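Recovering from a Stop Fault in the Kitchen Simulation

January 2019
By Moataz Ghoneim, Onsri Simulation Laboratory

This procedure is for staff who run the Kundix kitchen task in simulation and who find that the arm has halted part-way through a move and will not accept further commands. The fault was first recorded in July, when an overnight batch of 300 episodes stopped at episode 86 and the remaining runs were logged as complete although no motion had taken place. Those results had to be withdrawn. All operators are now required to follow the steps below before any batch is restarted.

Identifying the fault

Open the Flonent console and select the episode in question. A stop fault is shown by code 46 in the status column. The joint positions stay constant from that point onwards, while the simulation clock continues to run. If the clock has also stopped, the cause lies elsewhere and this procedure does not apply.

Do not press Resume at this stage. Resuming clears the code from the log, and the cause can no longer be traced.
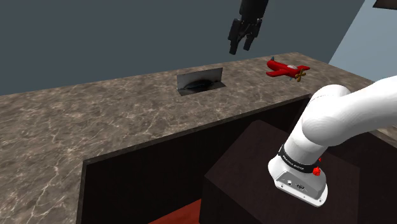

Save the full state of the episode to the shared folder, using the batch name followed by the episode number. Then open the contact report and note the last pair of bodies listed. In most of the cases examined so far, the arm had been given a target that lay slightly below the surface of the worktop. The controller kept pressing towards a point it could not reach until the force limit was passed.

Clearing the fault

1. Set the controller to Hold.
2. In the Alum planner, delete the current target and every target queued after it.
3. Raise the gripper by 30 millimetres in a straight vertical line. Do not rotate the wrist during this move.
4. Check that the contact report is empty. If a contact remains, repeat step 3 once only.
5. Reset the episode from its original seed and run it alone at half speed.

Should the fault return at the same point, the target file is to be treated as unsound and passed to the laboratory office together with the saved state. The force limit must not be raised in order to complete a batch. Target files are shared with the team responsible for the physical arm, and a fault hidden in simulation may be carried over to equipment near which people are working.

Before restarting the batch

Confirm that the option "Halt batch on fault" is switched on. It is off by default in older installations. Enter the episode number, the code and the operator's initials in the fault register, and mark all later episodes in the same batch as void.

Contact: Onsri Simulation Laboratory Office | © 2019 Onsri | Back to top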